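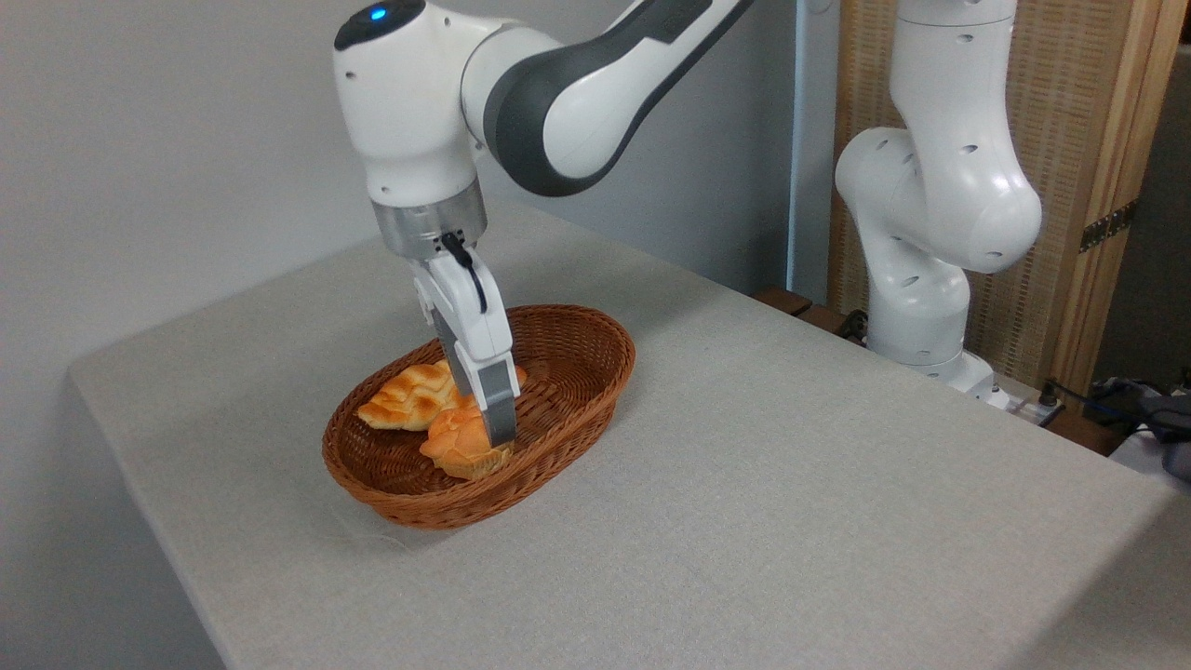 **Figure 2.** Bread basket task. The fingertips of the gripper press against a roll at the front of the basket; a second arm stands at the back of the table.

## 4.3 Soft food in a shared container

Clearing bread from a basket is often listed among the chores that two-finger grippers can already do. We think the claim is early. The Findton baseline reports a success rate of 93 percent on this task, but it counts any roll that leaves the basket, whatever state it arrives in. Under the Salian rule, which also fails a trial if the crust is torn or a neighboring roll is pushed over the rim, the same policy drops to 70 percent.

Most of that gap comes from contact, as in Figure 2. Rolls sit close together, and their lumpy tops offer few places where two narrow fingers can close evenly. The policy tends to choose the roll nearest the front and squeeze until the motor current rises. With a wooden block this works well. A soft roll gives way first, so the current rises late and the crust has often been marked by then.

Training on more data helped less than we had hoped. Adding 700 demonstrations from the Istley kitchen set reduced dropped rolls but left the number of torn ones almost unchanged. The Binus controller, which limits finger force directly, did better on tearing and worse on speed - a person working at the same table would have finished long before it.

We also note that every trial started with the basket in reach and upright. No trial asked the arm to find the basket, move it, or deal with crumbs afterward. Until those steps are tested together, we would describe the result as picking up bread under favorable conditions and leave the word "chore" out of it.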